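The slow art of putting things away

The robotics club at Ultley meets after school in what used to be the textiles room, and the first thing a visitor learns is where not to stand. The second is that the robots are in no hurry.

This term the students have entered the tidying event at the Sidville regional in October. The rules fit on one page. A team has 22 minutes to get a pair of robot arms to sort household clutter into bins, and nobody human may touch anything once the clock starts. Most of the members have bedrooms that would not survive the same inspection.

They chose cables, against all advice. Blocks would have been easier. A block stays the shape it was when you last looked at it, while a cable has opinions. The club's answer was to bundle each one first and tie it at the waist, a decision that took two meetings and a vote.

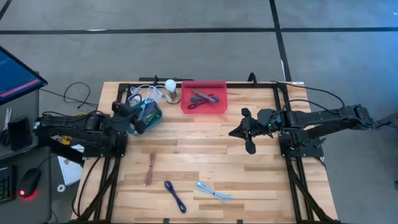 Progress is measured in small mercies. In the first month the arms managed to pick up the bench, or at least tried hard enough to set off the cut-out. By the sixth week they could lift a bundle, carry it across the table and let go of it somewhere in the neighbourhood of a bin. The logbook for that afternoon reads, in full, "6 tries, one good, one funny."

The software is called Verkel, after a typo that outlived several attempts to fix it. It learns from students steering the arms by hand, so it has picked up their habits, including a long pause before anything difficult. One of the younger members maintains that this is thinking. The older ones call it lag.

Their main rival is the Vakulenko team, which won last year with an arm that folded tea towels and is spoken of here the way other kids speak of a haunted house. The club has watched the video of the winning run more than 22 times. At one point a towel slips and the arm just picks it up again, and the whole room goes quiet at that bit.

Practice ends when the late bus comes. The arms get parked, the power goes off at the wall, and the students head out past a row of coat hooks with their jackets on the floor underneath.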